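Kiani Spring Tank Impulses -- README

Thank you for downloading these! Kiani is a small collection of impulse responses taken from an old spring reverb tank that has lived in our practice room in Nillville for longer than either of us has played there. Si-eun Lim did the recording and Ha-neul Ji did the trimming, the naming and most of the worrying.

What you get

There are 249 WAV files, all mono, sorted into folders by how hard we drove the tank (Soft, Medium, Splashy). Load them into any convolution plugin or a pedal that takes user impulses. If your pedal only reads short files, use the Short folder, where everything is faded out at 400 milliseconds. You'll lose some of the long drip at the end, but on surf-style picking it still sounds lovely to us.

How we made them

We sent a slow sine sweep into the tank through a Lalleck line driver and took the return straight into the interface, with no EQ on the way in. A few of the Splashy files have a little bump near 3,000 Hz. We tried notching it out and missed it right away, so it stayed -- turn the treble down if it bothers you.

Suggested starting point

Keep the mix low, set the pre-delay to 12 milliseconds, and put any overdrive before the reverb. Then please ignore all that and try it backwards, too!
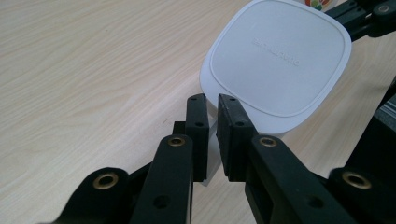 White plastic with raised lettering, on a pale wood tabletop.

Known problems

Two Medium files have a faint hum in the tail. We hope to redo them in November, along with a stereo set made with the Jokotent tank.

License

Free for any music, paid or unpaid. Please don't resell the files on their own.

Last updated Aug 31, 2026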